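# Pleated curtain 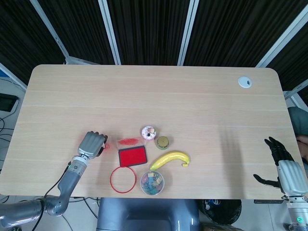
Vol. 2, p. 267

A **pleated curtain** is a curtain in which the cloth is folded into regular vertical folds and fixed in this form along the upper edge. The folds are called pleats. Pleated curtains are used in homes, theaters, meeting halls and workshops, where they cover windows, divide rooms or close the space behind a working area. Black cloth is common when the purpose is to stop light or to give a quiet background.

## Name

The English word *pleat* is related to *plait*, and for a long time the two words were written in either way. In the trade, "pleat" means the fold itself, and "fullness" means the relation between the width of the flat cloth and the width of the finished curtain. A curtain with a fullness of 2 is made from cloth twice as wide as the space it must cover.

## Construction

The maker first cuts the cloth into lengths, called drops, and sews them side by side. The upper edge is turned over a stiff tape, the heading tape, which carries the pleats. In hand work each pleat is measured, pinned and sewn separately. In factory work the tape has cords inside, and the pleats appear when the cords are pulled.

The main kinds of heading are the following:

- **Pencil pleat**: narrow folds standing close together, usually made with cords.
- **Box pleat**: a flat fold, with the cloth turned under on both sides.
- **Pinch pleat**: two or three folds held together by stitches at one point, with flat cloth between the groups.
- **Knife pleat**: folds pressed all in the same direction.

The lower edge is called the hem. Heavy curtains may have a chain or small weights inside the hem, so that the folds hang straight.

## Materials

Cotton velvet, wool serge and polyester are the most common materials for dark curtains. Wool serge has a dull surface and reflects little light. Velvet also looks very dark, but its pile has a direction, and all drops must be cut the same way. If one drop is turned, it will appear lighter than its neighbors.

Polyester is cheaper and loses less color in washing. Its folds can be set with heat and stay sharp for years.

## Support

A pleated curtain may hang from a rail, a rod, a wire or a free frame of metal poles. Frames are preferred in rented halls, where it is not allowed to drill the walls. The curtain is tied to the top pole with tapes, or it has a sewn pocket through which the pole passes. A pocket is quick to mount but presses the pleats out of order, and they must be arranged again by hand.

## Production in Trinlow

The town of Trinlow had several curtain workshops. The largest, Spahić, began with 17 sewers and supplied mostly schools and small theaters. Its pattern maker, Radka Živković, introduced a wooden comb for marking pleats, known locally as the Brinier comb after the street where the workshop stood. The comb gave equal distances without measuring, and other workshops soon copied it. Mimoza Georgiev described it in her booklet *Curtain Work in Trinlow*, which is still the fullest source on the subject. Some details in the booklet, among them the year in which the comb was first used, have been disputed.

## Care

Pleated curtains are brushed from the top down. Before washing, cords in the heading should be loosened and the cloth made flat. Wool and velvet are normally cleaned dry. After cleaning, the folds are arranged by hand and tied with soft bands for two days.

## See also

- Drapery
- Heading tape
- Kovon rail
- Stage curtain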